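Flarnell Soft-Sided Towel Bin

From Flunico, in cream

I'm Jericho Bautista, I pick the storage stuff for our shop, and I'll admit I have a soft spot for this one. It's a plain fabric bin for rolled towels, open at the top, with a loop handle you can grab when your other arm is full (mine always is!). I've had a couple at home since November and they get used every single day.
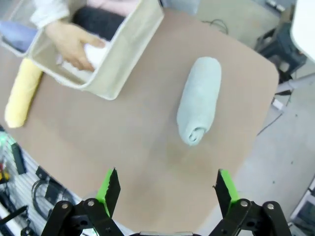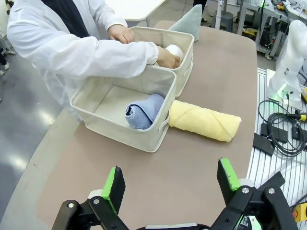 I get asked a lot whether you should roll or fold. Roll! Folded towels slump into each other and then you pull one out and the whole pile comes with it. Rolled ones you can stand up or lay down, and you can see every color from the top. I fold mine in half the long way first, then roll from the short end, not too tight. Bath sheets are a squeeze, so I keep those on a shelf and save the bins for hand towels and regular bath towels.

The sides are soft, and I want to be clear about that before you order. Empty, they sag a bit. If you want something stiff and square, look at the Edunby crate instead — it has a board in the base and costs a little more. I like the sag myself, it lets me cram in one more towel than I should.

Sizes: the small holds up to 23 rolled washcloths. The large is the one I'd get for bath towels, and two of them sit fine side by side in a deep closet.

Care: spot clean with a damp cloth and a drop of dish soap, then air dry. Please don't put it in the dryer, I did that to my first one and it came out a very odd shape.

Item numbers: small 614, large 631. The Nørgaard label clips fit over the rim of both and are sold separately in a bag of 64 (yes, that's a lot of clips, split a bag with your sister).

Ships flat. It'll have creases when you open the box, and they ease out after a few days with towels in it.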